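Notes on re-covering the reading chair

The chair came from a house clearance with a Sowah label under the seat rail and the number 151 stamped beside it. The frame is beech, glued and dowelled, and the joints were sound apart from the left rear leg. I took that one apart, cleaned off the old glue and clamped it overnight. The webbing had stretched by 18 mm at the centre, so all of it was replaced.
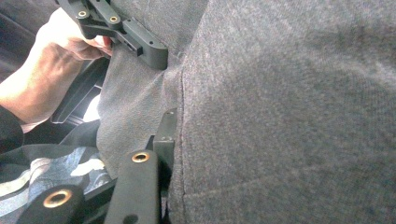 Leeds, April 16, 2025

Kwadwo Akpalu lent me his webbing stretcher and a tin of tacks in November, and I have only now returned both. He dates the pattern to 1927. I think it is later – the spring clips are pressed steel, and the screws have cross heads.

Wool felt does not fray, so seam allowances can be kept to 10 mm. It does creep under load. I tacked the front edge first, left it for two days, then pulled the back edge tight and fixed it permanently. Corners were cut and butted, as a folded corner in felt this thick will not lie flat.
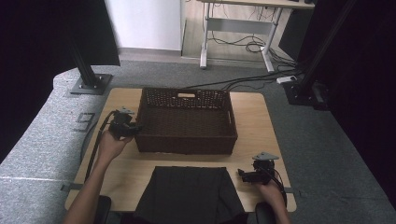 Does wool felt need a lining cloth underneath?
On a seat, I would fit one. Plain calico takes most of the pull and lets the felt be replaced later without disturbing the stuffing.

The arms are still to do. The old padding there is horsehair, matted but clean, and I intend to tease it out and use it again.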